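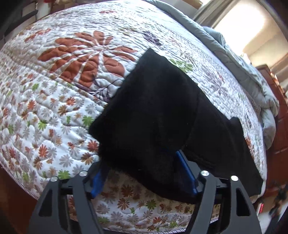 # Washing dark clothes so they stay dark

Black and navy cotton goes grey for two separate reasons, and they need different treatment. The first is loss of dye. The second is wear on the surface of the cloth, where tiny broken fibres stand up and catch the light. A shirt can have nearly all its dye left and still look faded because the surface is rough. Most of this page is about preventing both. The last part covers re-dyeing at home.

## Before the first wash

Read the care label. If it says dry clean only, stop there, as none of what follows applies.

Check whether the dye is loose. Damp a white cotton cloth, press it on an inside seam and hold it there while you count to 12. If colour comes off on the cloth, wash the garment alone until the test comes up clean. With new jeans this can take several washes.

People often ask about soaking in salt or vinegar to "set" the dye. On shop-bought clothes it does very little. The dye was fixed, or not fixed, at the factory. Vinegar in the final rinse will help clear leftover detergent, and that can lift a greyish film, but it does not fix anything. Don't use it in every wash, as some machine seals don't like it.

## Sorting

Make three piles:

- black, navy and dark brown in smooth fabrics
- dark towels, fleece and anything that sheds
- dark jeans and heavy canvas

Keep the second pile well away from the first. Lint from one towel will spoil a whole load of black trousers. Jeans are separate because they are rough and heavy, and they rub the finer things.

Empty the pockets. A paper tissue in a dark wash is a nuisance to deal with. If it has already happened, don't rewash. Dry the clothes completely, shake them outdoors, then go over them with a clothes brush.

Do up zips and hooks, and leave buttons undone. Turn everything inside out, including socks if you can stand to.

## The wash

1. Load the drum loosely, up to two thirds full. Packed clothes rub against each other and don't rinse.
2. Use a liquid detergent with no bleach and no optical brightener. Powders sold for whites usually contain both. The box will say so, often in small print on the side.
3. Set the machine to 30 degrees, or cold if the clothes are only sweaty and not dirty.
4. Pick a short cycle with a moderate spin. High spin speeds press creases into the cloth, and the creases are the first places to go pale.
5. Take the load out as soon as it finishes.

On measuring: in soft water you can use less than the cap suggests. In hard water use the full amount, but add a second rinse. White streaks on black clothes after drying are nearly always undissolved powder or too much liquid. Run the load through a rinse with no detergent and they should go.

I use the Jestell liquid for darks when the shop has it and an ordinary unscented one when it doesn't. I can't see a difference in the results. The Suvano one is thicker and I found it hard to rinse out at low temperatures.

## Washing by hand

Worth doing for knitwear, and for anything with a finish you don't trust.

Fill a basin with cool water and mix in the detergent before the garment goes in. Push the garment under and squeeze gently for 3 minutes. Don't scrub one part against another. Let the water out, press the garment against the side of the basin, then refill and rinse until the water runs clear of suds. Some colour in the water is normal with a new garment.

Don't wring. Roll it in an old dark towel and lean on the roll.

## Drying

Dry in the shade. Direct sun will fade black cotton in a single summer, and it goes a rusty brown along the shoulders where the pegs hold it up to the light. If your line is in full sun, hang things inside out and bring them in as soon as they are dry.

Tumble drying does not remove much dye, but it is hard on the surface. Look at the lint filter after a load of darks and you will see what has come off. If you have to use the dryer, use low heat and take things out slightly damp.

Lay knitwear flat.

## Ironing

Iron dark clothes on the inside. On the outside, a hot iron flattens the fibres over seams and hems and leaves a shine which is difficult to get rid of. Where the outside has to be pressed, put a thin damp cloth between.

To reduce shine that is already there, hold the garment in steam and brush it against the lie of the cloth with a soft brush. It works better on wool than on polyester mixes. On old school trousers it hardly works at all.

## Re-dyeing

This works on cotton, linen and viscose. It does not work on polyester, and the stitching on many cotton garments is polyester, so the seams may stay their old colour.

You will need enough dye for the dry weight of the garment (weigh it on kitchen scales), salt if the packet asks for it, rubber gloves, and a bucket or an old steel pan you won't cook in again.

1. Wash the garment first, without softener, and leave it wet.
2. Dissolve the dye in hot water and stir until no grains are left.
3. Add the salt, then the garment, opened out fully.
4. Keep it moving for the first part of the soak. Folds left lying still will come out patchy.
5. Follow the packet for the total time. The Phuthong black I last used wanted longer than the others I have tried.
6. Rinse in cold water until it runs clear, then wash once on its own.

Black dye over faded black gives a good black. Over faded navy it can come out slightly green, so try a hidden part first, or use navy.

Last revised 14 April 2000. Section on re-dyeing added in January.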